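Junlow market stand and basket set, reviewed by Paraskevi Mavromatis

I bought the Junlow set in March for the corner of our shop in Drunavley where we teach the younger children about food shopping. The old stand was a bookcase with a cloth over it and it had started to lean. The Junlow cost 412 with delivery, against 433 for the nearest thing Vistero sells, and the Vistero one came without a basket.

Assembly took most of a Tuesday afternoon. The holes lined up and the screws were all in the bag, but the instructions are one folded sheet with very small drawings. Two people would be better than one when you fit the top shelf. I did it alone and had to start again once.

The wood is pale and sanded well enough on the faces. The ends of the slats were rougher and I went over them with fine paper. The shelves have a slight tilt, so the vegetables can be seen from the front, and larger ones stay put. Smaller round ones roll to the front and stop against the rail.

The basket is blue plastic with open sides. It weighs very little, holds more than you would expect, and wipes clean with a damp cloth. I would have liked a softer edge on the rim. Crumbs and bits of leaf do get stuck in the openings, and an old toothbrush is the best thing for them.

Pale green leaves by the striped squash, the basket in use, and the shelf with its slatted crate:
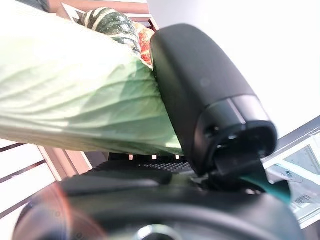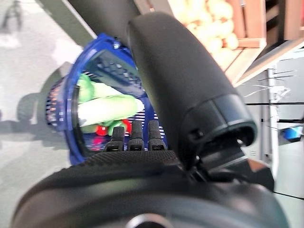
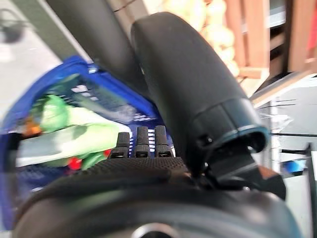
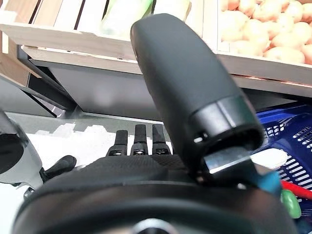
The crate has held up better than I thought it would. It gets pulled about every day and none of the slats has come loose. Junlow say the shelves were tested to 4000 loadings, and I can't check that, but there is no sag so far.

Spare baskets are sold through Vasilakis in packs of 2. I ordered one pack and it took three weeks to come, with no reply to my email in the meantime. The colour is a close match to the first.

I would buy the stand again at this price. If you already have shelves that do the job, get the baskets on their own and order them early.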